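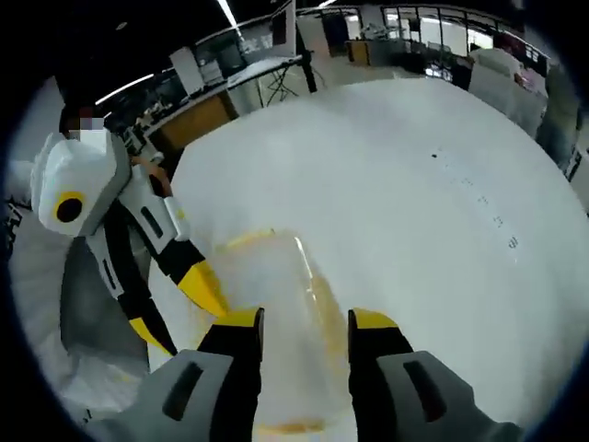

Encyclopedia > Technology > Robotics > Public events

Search all articles Go Advanced

Tekutwood Open Day

The Tekutwood Open Day is a yearly public event at the Tekutwood robotics workshop in Flestier. It takes place in March and lets visitors see how the workshop teaches robots to do household and kitchen jobs. The best-known part is the table-clearing demonstration, in which people use hand-held grippers to pick up cups and other tableware. Entry is free, but places at the demonstration tables must be booked.

Background

Tekutwood began as a repair shop for packing machines and moved into robotics when it took over the upper floor of a former furniture showroom. The first open day was held mainly for families of the staff and for people who worked in nearby buildings. It had 40 visitors and one demonstration table. The event was opened to the general public the following year, and a second table was added. The most recent open day drew 201 visitors, the highest attendance so far.

The event was skipped once, during repairs to the building's stairs. A shorter evening session was held in its place later that spring.

The demonstration

The table-clearing demonstration is part of a project called Skukell, which collects examples of simple tasks done by people. A person holds a gripper in each hand and works with the two together. The grippers have paired fingers with yellow tips, and the handle is below the housing. Recordings of the task are later used in training robot arms that carry fingers of the same general shape.

The session is held at a large round white table in the main work area, an open room with desks and long ceiling lights. Clear plastic cups are among the items used. Some have a yellowish-orange residue inside, and specks may be scattered on the tabletop. Transparent cups are regarded as one of the harder items in the set. Their edges are difficult to pick out in an image, and overhead lights leave a bright line of glare down the side. A thin cup can also buckle if the fingers close too far.

Each session follows the same order. A staff member clears one place setting at normal speed, then repeats the task slowly while a second staff member explains the movements. The fingers are opened wide, brought to either side of the cup and closed until the cup can be lifted without slipping. Visitors may then try it themselves. Children under 8 take part with an adult.

A full session lasts 90 minutes, including time for questions. Visitor attempts are not added to the Skukell recordings unless the visitor has signed a consent form at the front desk.

Other activities

A robot arm named Lūse is shown in a separate room on the same floor. It repeats a short routine of lifting a cup, carrying it to a tray and letting go. The arm runs behind a waist-high barrier and is stopped between groups so that the tray can be emptied. In its first year on show it completed the routine in almost every run before noon, but had more trouble in the afternoon, when sunlight reached the tray. A blind was fitted for later events.

There is also a parts bench with worn fingertips, old housings and early handle designs, all of which may be picked up. A printed sheet on the bench lists the changes made to the handle over time. The main ones were a thicker grip and a lower trigger, both requested by staff who used the tool for long periods.

Reception

Local coverage has been mostly favorable. Reports have praised the chance to handle the equipment, and several have remarked that the work is slower and more repetitive than visitors expect. Complaints have mainly concerned crowding near the tables and the lack of seating for people waiting their turn. Timed entry was introduced in response, and benches were placed along the corridor.

Access

The workshop is a short walk from Flestier station. The main work area is reached by stairs or by a freight elevator, which staff operate on request. Doors open at 10 a.m. and the last session starts at 3 p.m. Bags and coats are left at the front desk.

See also: Skukell; Lūse (robot arm); Flestier

This site uses cookies to remember your reading settings. Accept Manage choices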